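Cernavine Short Film Nights - FAQ

Who can send in a film?
Anyone! First-timers, students, retired dentists with a camcorder - we love them all, and you don't need a production company behind you.

How long can it be?
Up to 8 minutes, credits included. Our opener in April, by Vaida Mockus, used every second.

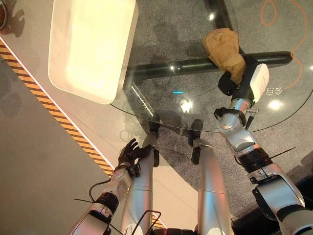 Can I enter more than one?
Yes, up to 2 per person. Please fill out a separate form for each.

Do you take films without dialogue?
Gladly. Everything else needs English subtitles.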